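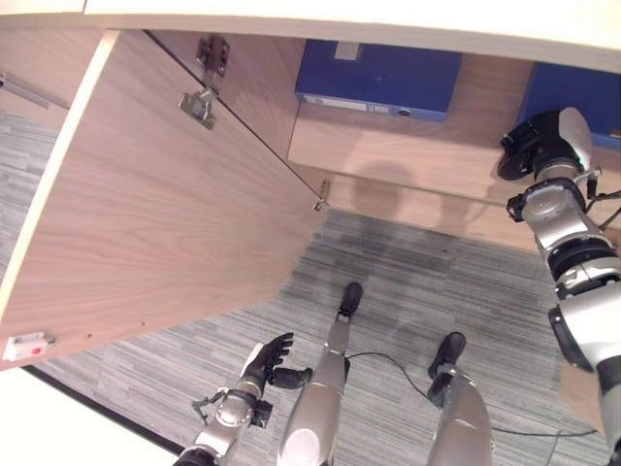
Fig. 1. Blue box files in a wood-grain cabinet, the left one lying flat, door open.

Skomadton Community College
Office Records and Storage, Unit 4: The Cabinet
Instructor: Nayeli Trujillo, Room 456

Welcome to my favorite unit! We've spent three weeks on labels and retention lists, and now we finally get to open a door and look at where all that paper lives. Bring last week's Drolmont worksheet with you, the one with the blank shelf plan on the back. We'll fill it in during the second half.

4.1 Reading a cabinet before you touch it

Open the door all the way and stop. I mean it, hands at your sides for a minute! Look at how the boxes are sitting, which way the spines face, and what you can read from where you're standing. Write that down first. Once you start moving things you will never get that first look back, and it's the best clue you have to how people in the office use the space.

In Fig. 1 the file on the left lies flat with its spine toward us, and there's a small white label on it. Lovely! A spine that faces the door is a spine somebody can check without lifting anything. Compare this with the boxes in your own workplace and note which ones you'd have to pull out to identify.

Check the door too. The concealed hinges in the figure are the kind you'll meet in most office furniture. They close up neatly inside the cabinet, and many of them can be adjusted with an ordinary screwdriver. If a door rubs or hangs crooked, put it on your survey sheet under "Fittings" and tell whoever looks after the furniture. 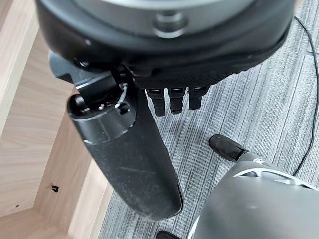 4.2 Flat or upright?

Students love arguing about this one, and so do I. A full box file does very well standing up, since the contents support each other and the spine is easy to read. A half-empty one is another story. The papers slump toward the bottom, the corners curl, and by May you have a box of bananas. Lay that one flat, spring clip down firmly on the stack, or give it a filler board and stand it back up.

Flat boxes can be stacked, but go easy. My rule is two high. With three, people start tugging out the bottom one – we've all done it – and the top one ends up on the carpet.

How full is full? For our class boxes, stop at 300 sheets. They'll take more if you lean on the lid, but please don't lean on the lid.

4.3 The label

Keep it short enough to read at arm's length. Our pattern is:

Department
Subject
First month – last month
Box number

Sang-wook Sun came in last term to talk about the Dostthorpe parish papers, and he passed around a label that just said "MISC 2 (see other)." The other was never found. We laughed a lot, and then half the room went home and relabeled their tax boxes.

Print in dark ink on a white label. Colored boxes are great for telling departments apart from across the room, but write the department name anyway. Some readers can't tell the colors apart, and suppliers change their shades.
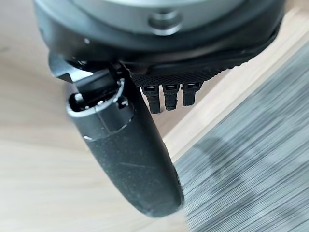 4.4 Taking a box out and putting it back

Clear a landing spot before you reach in. Pull the box toward you by its base, get your other hand under it, and carry it level with the lid shut. Crouch for the bottom shelf, and watch your head on the way up if the top of the cabinet sticks out past the shelves (I have the bump to prove it).

Leave an out card in the gap. Name, box number, time. When the box comes back, the card goes in the tray so we can see which boxes get used most. Those are the ones that earn the easiest spot to reach!

4.5 Practical: the Gallegos exercise

You'll get 35 minutes, working in pairs. The Gallegos set is a practice collection of 2,000 sheets from a made-up plumbing business, and it's much more fun than it sounds. One of you surveys, the other writes, then swap at the halfway point.

Hand in:
Survey sheet with the first-look notes filled in
Shelf plan (pencil is fine)
One finished spine label
A list of any boxes you would lay flat, with the reason for each

Reading for next time: packet pages on damp and dust, plus the short piece on metal clips and rust. Check an old box at home for rusty staples and bring me your worst one in an envelope.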